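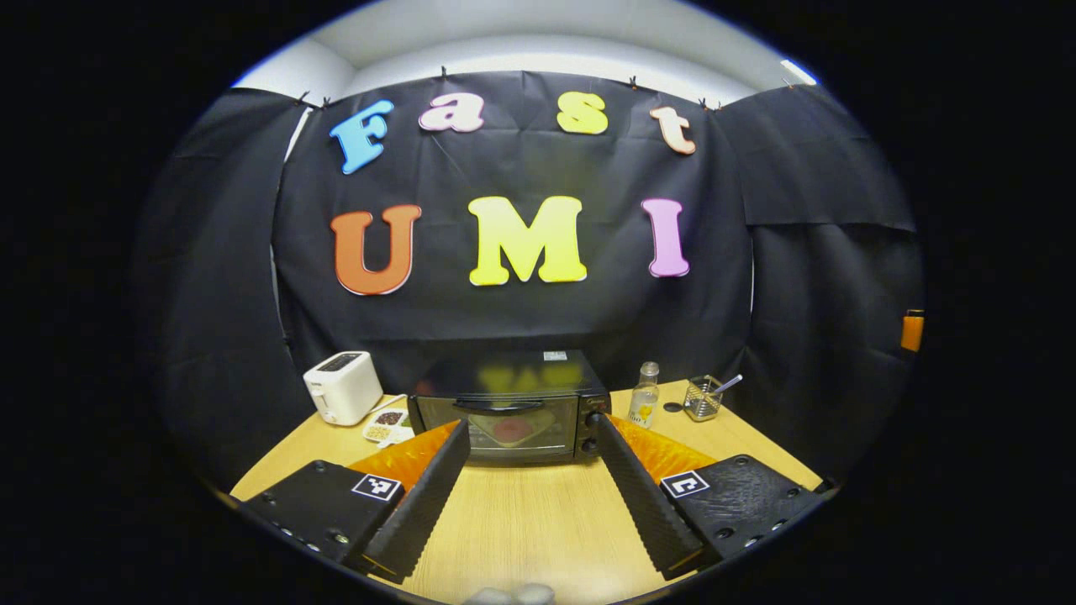 Brindik Household Energy Support Program
Progress report to the Galard Foundation, reporting period ending in April

1. Overview
The program continued its work with low-income renters in the Ravon district. During the period, staff handled 3115 inquiries by telephone and at the walk-in desk. Of these, 569 led to a full home visit. Demand was highest in January and fell back as the weather improved.

2. Home visits
Each visit covers drafts, heating controls, billing and any arrears. Low-cost measures such as door seals and radiator panels are fitted the same day where the landlord has given consent in writing. Consent remains the main cause of delay. We have revised the landlord letter, and replies to the new version are arriving sooner — in most cases within the month.

3. Staffing
The team now has four trained advisers, following the appointment to the post left open last fall. Training was delivered by Acheampong Associates under the existing agreement. Evening appointments were introduced in February and will continue.

4. Budget
Spending is in line with the approved plan except for travel, where costs were higher than expected owing to repeat visits in the northern part of the district. The difference has been met from the printing line. No change to the total grant is requested.

5. Matters for the Foundation's attention
The lease on the Ravon office expires in September. The owner has offered renewal on similar terms, and we ask for approval to sign before the end of June. We also ask that up to four percent of the materials line be carried forward, as one supplier has moved its delivery of window film to the next period.

The next report will include results from the tenant survey and a revised visit schedule for the winter months.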